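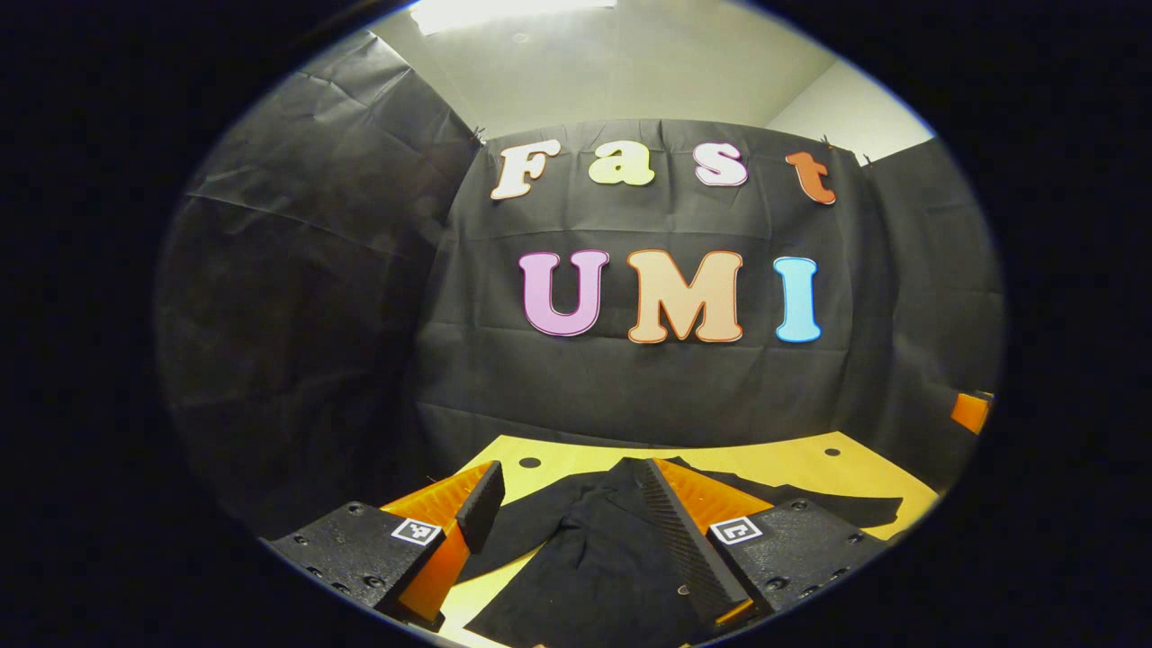

Grurkine Notes | November
By the Vesine bench keeper
243 shares | 4 comments

Keeping the folding bench honest

I've been looking after the folding bench at Vesine since spring, and I keep getting the same question in the hallway: what is there to look after? It's a table with some cloth around it and a gripper you hold in your hand. Fair enough! It doesn't have a teach pendant or a big yellow cabinet that hums. But I spend more time on this little black booth than I ever did on the palletizer, and I like it more too, so when the newsletter came asking for something about upkeep I said yes before I'd thought about how much typing that would be.

We're recording garment work for the Tuhumury project at the moment. Somebody holds the gripper, folds a thing, unfolds it, folds it again, and all of it gets saved so an arm can learn from it later. At last look we had 2,951 recordings from this bench. I had to throw away 209 of them, and nearly every one of those went in the trash over something I could have caught with a flashlight and a hex key before breakfast. So this is mostly what I do before breakfast.

I start with the fingers. Each one has a black printed housing and an orange ribbed pad, and the pad is the part people poke at when they visit (please stop). It's soft, so it takes a beating. I squeeze each pad shut against the other and let go, slowly, and watch whether they come back the same. If one lags, I pull it off and look at the root of the ribs, where the splits start. A split there is easy to miss with the pad sitting relaxed. You have to bend it back on itself a little. I've missed a couple by being in a hurry and then wondered all morning why the left side felt lazy.

Then the grip strip, the black one with the fine slanted grooves that does the touching. Lint is the enemy. We fold a lot of black clothing, black on black on black, and the fluff packs down into those grooves until the strip is as slick as a countertop. You don't see it building up. What you notice is the operator starting to pinch harder and go back for second grabs, and then you've got an hour of recordings of somebody fighting a sleeve. I use a dry toothbrush along the grooves, then a damp cloth, then I leave it alone for a few minutes. No alcohol on ours. I tried it once and the surface felt chalky afterward, and I'm not repeating the experiment to find out if that was a coincidence.

Screws next. There are plenty of them in those housings, and printed plastic has a way of relaxing under a bolt. My rule is finger-snug on the short arm of the key and then stop. Whoever had this bench before me believed in the long arm, and I inherited a housing with two holes that turned forever. I'd drill it, glue it, drill it again... in the end I reprinted it, at 50 percent infill, and it's been fine. I put a dab of paint pen across the head of each one now and onto the plastic beside it, so a screw that's backed out shows up as a broken line. Takes a minute to look over the lot.

The square markers on top of the housings deserve a paragraph of their own, and I'm going to give them one. Each finger carries a black-and-white square with a white border, and the software works out how far open the fingers are by finding those two squares in the picture. So if one gets scuffed, or peels at a corner, or picks up a thumbprint that catches the ceiling light, the opening number starts jumping. The recording looks perfectly normal when you play it back! The cloth gets folded, everybody's happy, and the number underneath says the gripper was flapping like a goose. That was the cause of most of my thrown-out batch. Now I check the flatness with a fingernail around all four edges and tilt the whole tool back and forth under the light looking for glare. I print spares on matte stock. If you trim a spare, leave the white border alone. Cutting right up to the black looks tidier and it works much worse.

The lens is very wide, so it sees everything, including your watch and the hem of your coat. I clean it with a puffer first and a lens cloth second. A speck in the middle is obvious. A smear out toward the rim will hide for days, and that's where the fingers come in from, so check there.

On to the booth. We draped black cloth on the back and both sides so the camera isn't learning about our shelving. It creases, it sags, and it will never in its life hang straight. I used to iron the back panel. I have quit ironing the back panel. The wrinkles haven't done any harm that I can find, and the letters hold your attention anyway, those big candy-colored ones spelling Fast UMI. They do earn their place, too. Plain black cloth gives the tracking very little to hold on to, and when we hung them the drift in the lower half of the booth calmed down a lot. The "t" on the top row hangs crooked. I've been asked to fix it. I'm leaving it, and here's why that isn't laziness: once recording has started, I'd rather have a crooked letter that stays put than a straight one that moved on a Thursday-type whim. The same goes for the clips along the top edge. If one slips, the cloth goes slack and all the letters travel with it, so I tug both clips every morning and look for a gap where the cloth meets the wall.

The tabletop is the yellow-tan one with the small drilled holes, and it's low maintenance, bless it. Wipe it down, run a palm over it for burrs around the holes, done. A burr will catch a knit and drag a thread out a foot long before you notice. I had one by the back edge that I took down with fine sandpaper wrapped on a pencil. The other thing to watch is the table creeping. It gets leaned on. I have tape marks on the floor for the legs, and I look at those before I look at anything else.

Light is the part I can control the least. There's a bright ceiling panel over the booth and it's in view whenever the gripper tips up. I lock the exposure with a black garment on the table, check that I can still see folds in the cloth and that the markers aren't washed out, and then I don't touch it. If you set it with the table bare, the picture comes out darker and a black shirt turns into a hole. Whole sleeves vanish. I lost an afternoon to that one in my first month.

Garments get worn out as well, which I didn't see coming. A shirt that's been folded a few hundred times goes limp and starts folding itself along the old lines. Great for morale, bad for the data. I rotate them through a bin and wash the lot with no softener, and anything that shows a permanent crease goes to the rag pile.

Last thing before I hand the bench over: one test fold. I pick up a corner, lay it over, open the gripper all the way, close it all the way, and play that back with the opening number on screen beside the video. If the number goes up and down smoothly when the fingers do, I sign the sheet. If it stutters, I go back to the markers, and nine times in ten it's a thumbprint.

A few odds and ends, for anyone setting up a bench of their own. Beltau is getting one this winter and has already asked for my list.

Buy more clips than you need, they walk off.

Print both finger housings in one go, from the same spool. A pair from different spools fitted slightly differently for me and it drove me up the wall.

Keep pads in pairs. If the left one splits, change both and write the date inside the housing.

Store the gripper lying on its back with the fingers open. We had it hanging by the fingers on a hook for a while and the pads took a set.

Put snacks somewhere else. I say this with love. Chip grease on a grooved strip is a miserable thing to clean.

I'm still working on the drive to get a second set of pads printed in a softer material, and I'd like to try a grip strip with coarser grooves for towels, which keep slipping on us. If you've got opinions on either, leave them below or come find me by the booth. I'm usually the one holding a toothbrush.

4 comments

benchfour
The paint pen trick is going on our grippers today. Do you redo the line each time you take a screw out, or does the old one still match up?

Vesine bench keeper
I wipe it off and redo it. The old line never lands in quite the same spot and then you can't trust it.

towel_skeptic
We went coarser on the grooves for towels and it helped, but it snagged thin T-shirts badly. Might be worth keeping two sets and swapping. Also, I'm the one who hung the "t" and I stand by it.

Beltau reader
Could you post the file for the spare markers with the border already at the right width? I cut ours right up to the black last week and have just gone to look at them with a sinking feeling.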